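Re: [automation-visits] Dukari open day, places and practicalities

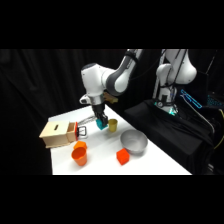 Category: Visits and demonstrations

Hello all,

A short report on the Dukari visit, as several people on the list couldn't come. The quoted message is at the bottom for anyone who missed it first time round.

We had 27 signed up and 23 on the day. Doors were open at ten but the coach from Mösli was late, so the first demonstration was moved back and the talk on safety fencing was cut short. The slides will go up with the others.

The tabletop work was what most of us had come for. The set-up is plain: a white table with black curtains behind, a few cups and blocks, a metal bowl, and a wooden box with a drawer. The arm over the table has a parallel-jaw gripper and the small cubes are the usual starting point. The drawer comes later in the programme and has a metal handle to pull on. There is a second arm beside the table on its own platform.

Someone asked why they don't use real factory parts. The answer was that cups and blocks are cheap, easy to replace and awkward enough to be useful. They have logged 400 runs on this table since April, and 200 of those were with the drawer. They were quite open that the drawer runs fail more often than the cube runs — mostly at the handle.

Answers to the questions sent in beforehand:

Cycle time. They would not give a figure. Speed is kept low on open days.

Programming. Done in-house, with the Skernico package on top for planning. Two people can run a session.

Cost. Not discussed beyond "less than you'd think for the arms, more than you'd think for everything else".

Can we bring our own parts? Yes, if they fit on the table and weigh no more than a full mug. Ask first.

Lunch was sandwiches. Parking is still poor, and the lower gate is locked after four, so leave by the front.

I have asked about a second date for those who missed out and will post here when I hear. Please don't write to Dukari directly about places.

Regards,
List organiser, Nekamard visits group

On Wed 8 November the list organiser wrote:
> Places for the Dukari open day are now confirmed. If your name
> is on the list you do not need to do anything more.
> Flat shoes please, and no loose scarves or lanyards near the
> tables. Photos are allowed in the demonstration room but not
> in the workshop.
> Send any questions for the team to me by Friday — I will pass
> them on in one go.
> The coach leaves Mösli from the station side, not the square.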